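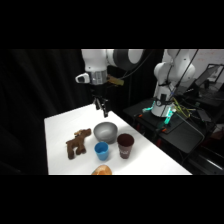 Tamby 30 insulated travel cup

Product code 2321
Colour: dark maroon
Holds: 30 cl
Lid: push-on, sold with the cup
Stock: in, usually sent out the next morning

We sell a lot of cups that claim to keep tea hot all day. We have stopped repeating those claims on our pages. The Tamby box says six hours. Ours was drinkable at four, with the lid on, in a cold kitchen, and by six it was the sort of tea you pour away. If you need longer than that, buy a flask.

What the Tamby does do well is fit. It goes into most car cup holders, it stands up in a coat pocket if the pocket is deep, and the base doesn't mark a desk. The wall is double, steel inside and out, with a powder coat that chips if you drop it on stone. We dropped it on stone. 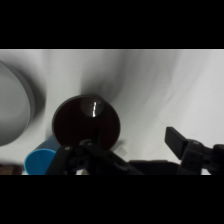 Tried and written up by Shagufta Sethi, kitchen and table

I had this cup for the whole of December and used it every working day, mostly for black tea, now and then for soup. Soup was a mistake. The smell stays in the lid seal, and the leaflet's advice (warm water, a drop of washing-up liquid) did very little for it. Bicarbonate of soda overnight was better.

The maker also says the lid is leakproof. I'd call it splashproof. Held upside down over the sink it let out a slow drip, and I would not put it in a bag with papers. The Istetti lid at the same width closes more firmly and fits this cup – it costs extra, and I think it should have come in the box.

"Dishwasher safe" is printed on the base. The small print in the leaflet says top rack only, no lid. I wash mine by hand. 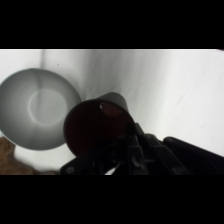 How it compares

Durker: heavier, wider, and keeps its heat for an hour or so more. Too fat for my car.
Satti: cheaper, single wall, gets hot to hold. Fine for cold drinks.
Tamby: the one I kept, with the reservations above.

Returns

Unused cups can come back within 73 days. Once it has had a drink in it, we can only take it back if it is faulty. A chipped coat is not counted as a fault by the maker, whatever we think of that.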